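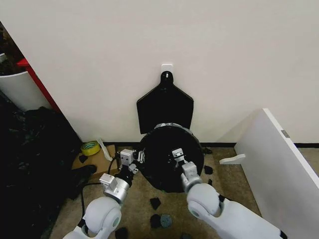
Checklist No. 38, page 2

Floor and wall walk-through, Leckie building, Room 351

I do this one on Saturday mornings with a coffee in one hand, so forgive the handwriting on the paper copy. Mark each line OK, FIX or N/A and put your comments right under it. Don't save them for the end, you'll forget (I always do).

1. Wall hook
FIX, small one. There's a black thing hanging from the little white hook, and it comes down pretty low on the wall. The hook goes on the weekly list from now on. Give it a gentle push with your thumb, and if it shifts at all, take the load off and tell the Fukura desk.

2. Carpet, clear to walk on
FIX. Little black bits on the carpet by the wall! They're easy to see against the tan, at least. Pick up the big pieces by hand first and then vacuum, because the hose on our machine clogs if you so much as look at it.

3. Round or heavy items
FIX. The big black disc needs to lie flat when you're done with it - not propped on its edge. It has small fittings and screws on its face, so run a finger over those too and write down any that feel loose.

4. Baseboard
OK. The thin black strip runs along the bottom of the wall like it should. Dark scraps are hard to spot against it, so get down low and look along it.

5. Cords
Comment only. Keep them out of the path to the door, and no tucking them under things. We wrote up 751 for exactly that last August and I'd love not to do it again.

6. Cleaning supplies
FIX. White bucket, yellow sponge and a roll of yellow tape on a piece of cardboard, all down on the floor. I don't mind them being out while you're working, but they go back on the Branano shelf before lockup. Check inside the bucket too - there was a black scrap in it.

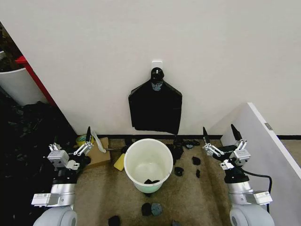 7. Trash and scrap plastic
FIX. Torn black plastic on the carpet, and a big dark pile over by the white bin with the red edge. Plastic underfoot is a slip risk, so this gets done before anything else on the page. Bag it, tie it and take it down to the Kundell dumpster.

8. Door and light switch
OK, both. The door closes by itself again, hooray!

Recheck: items 1, 2, 3, 6 and 7, next Saturday. Initial the paper copy and leave it in the tray by the stairs.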